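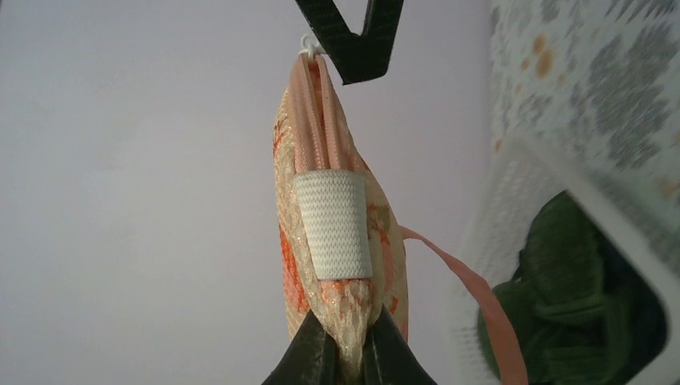 Filed under: Random Ramblings

So it's nearly Halloween and I still don't have a costume, which will surprise absolutely none of you who were here last year for the bedsheet incident. Birthe's party is on Thursday, she has told everyone it's fancy dress "with effort," and I'm pretty sure that last bit was aimed at me.

My first idea was a haunted lighthouse. I got as far as drawing it on the back of an envelope and it looked like a traffic cone with feelings. Then Kulap said we should go as a pair, salt and pepper, and I was all in until we both wanted to be pepper. We argued over it for most of a lunch break (pepper is obviously the fun one!) and now she's going as a witch and I'm back to nothing.

The movie list is in much better shape. I have 11 on there so far, and I've promised myself I'll get through them all before the month is over, including the two I'm too scared to watch on my own. Gunnlaugur has offered to sit through those with me, but he laughs at the wrong moments and then explains the ending, so we'll see.
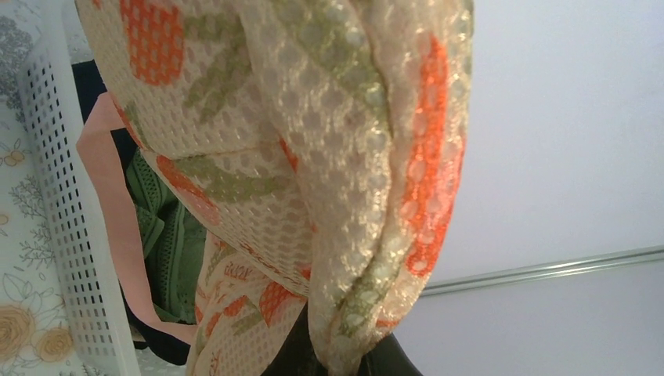

Anyway, if he does come over I'm putting him in charge of snacks, and he is not allowed to bring that licorice again. I love the man but it tastes like a tire. My plan is popcorn, plus those little pumpkin cookies from the recipe Vibeke sent me — the ones where you pipe on the faces. Mine came out looking worried last time. Every single one of them! I ate the most worried one first to put it out of its misery.

Oh, and candy. Last October I bought 300 pieces because I got carried away, and we had 2 trick-or-treaters, and they were brothers, and one of them only wanted to know if we had a dog. I was eating mini caramels until March. This year I'm being sensible and buying one bag. Maybe two, in case the dog kid brings friends.

If anyone has a costume idea that takes under an hour and doesn't involve a bedsheet, please put it in the comments. Ásdís, I've already said no to the lobster.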